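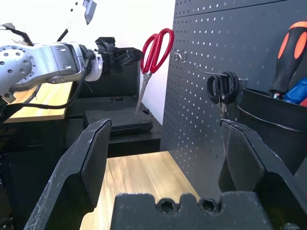
Figure 6.1 A light wood-grain bench top and a black pegboard.

Chapter 6
Storing and Caring for Hand Tools

A tool that cannot be found is no use to anyone. Most small workshops lose more working time to searching than to breakdowns, and the cost is hard to see as it is spread over the day in short delays. This chapter deals with where tools are kept, how they are cleaned and when they should be replaced.

Pacita Galang kept a record of her repair shop in Presgate during one December. Her staff of six made 600 trips to the tool store in the month, and on 42 of them came back without the tool they wanted. In most cases it had been left on another bench. We return to her figures in Section 6.4.

6.1 Cutting tools

Scissors, snips and knives should be kept apart from files and other hard steel. Edges that knock together in a drawer soon lose their sharpness. Wipe the blades after use and put a drop of light oil on the pivot.

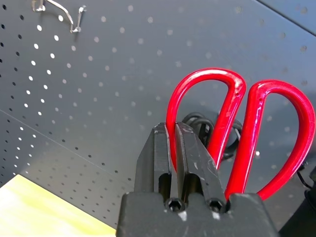

Figure 6.2 Scissors with red plastic handles.

Keep one pair for paper and another for cloth – mark the handles if the pairs look alike. Abrasive sheet should never be cut with either.

6.2 Drivers

A screwdriver is ruined most often by being used as a lever or a chisel. Check the tip before each job. If the corners are rounded, it will slip and damage the screw head.
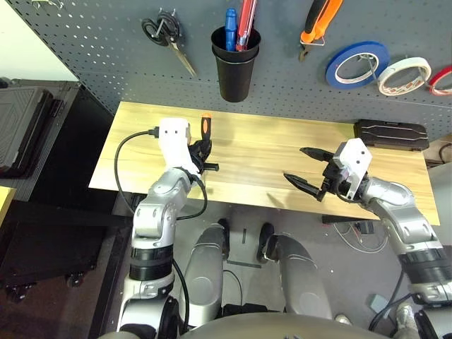 Drivers may be stored in a rack or a shallow drawer, sorted by tip and then by length. Chaturvedi's method, given in Table 6.2, divides them into 11 groups, though a small shop will need fewer.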